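Filtering hand-held gripper demos before you train (cup stacking)
By Bonifacio Olmedo, March

Quick write-up of how we cut down the Palemus cup set. We started with 2274 demos and kept 266 for the first policy. Trained fine. Steps below, do them in order.

Step 1. Sync first. Wrist video and finger width drift apart on long sessions. Shift the width signal until the first close lines up with the first contact in the video. Save the offset per session, not per demo. We did it per demo at first, big waste of an afternoon.

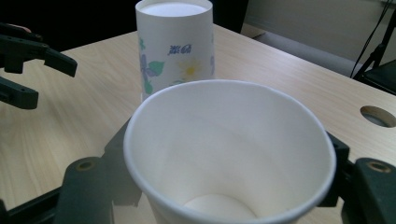
Step 2. Score the grasps. For every demo pull the 20 wrist frames after the fingers stop moving and check how much the rim changes shape between them. Paper gives easily, so a bad squeeze shows up there quick. What you want is a wide open oval like the one on the plain white cup, with a bit of the inside bottom showing. Score on the held cup only. An upside-down cup behind it, flowers and all, will pull the rim detector off if you dont mask it. Anything over threshold goes in the reject folder. Keep the rejects, you need them in step 4.

Step 3. Check both hands. The two wrist streams get scored seperately but the demo lives or dies as a pair. If one side is bad drop both. For stacking we also tag which hand holds and which one waits, the head view is enough for that: left fingers open, right jaws shut on a cup on its side, stack standing in between. Tag goes in the demo header. 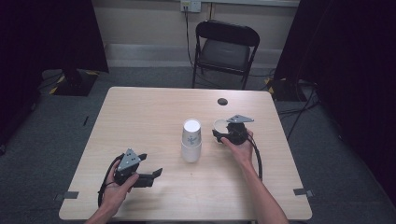

Sânziana Lazăr wrote back that dropping pairs is too strict, she keeps the good hand and masks the loss on the other, and gets better reach out of it with the same number of demos. Fair. Haven't tried it on stacking yet.

Step 4. Train on the keepers, then add rejects back 5 percent at a time. Stop when success drops. Ours dropped early. Config is in the Guldale folder, same seeds.

Recent posts
Naltley: wrist camera calibration notes
Barrios eval sheet, new version
Resuming a crashed training run

This site uses cookies. By continuing to browse you accept our cookie policy.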